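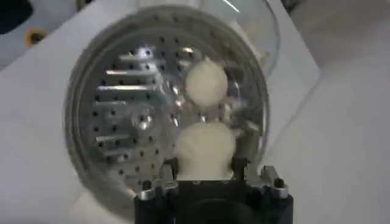
The town of Brernton will change how it pays for public charging, starting in December. Until now the six chargers behind the library were free for residents, and the town covered the electricity from its parking income. That worked well when there were few electric cars here, but the bill has become too big. In my own home the electric car has become as normal as the food processor, with its steel grating disc under a clear plastic cover, and people expect to plug in both without thinking about it.

Under the new plan, drivers will pay 33 cents for each kilowatt-hour. After three hours there is also a fee for staying connected. Dale Beaulieu of Cutlow, the company that runs the chargers, told me that long stays are the most frequent complaint he receives.

Parviz Najafi drives a taxi and is less happy. He charges every night on Aerts Street -- he has no garage -- and he expects to pay $400 more over the winter. He has asked the town for a lower night price. The town has not answered him yet.

Residents can send comments to the parking office until the end of the month.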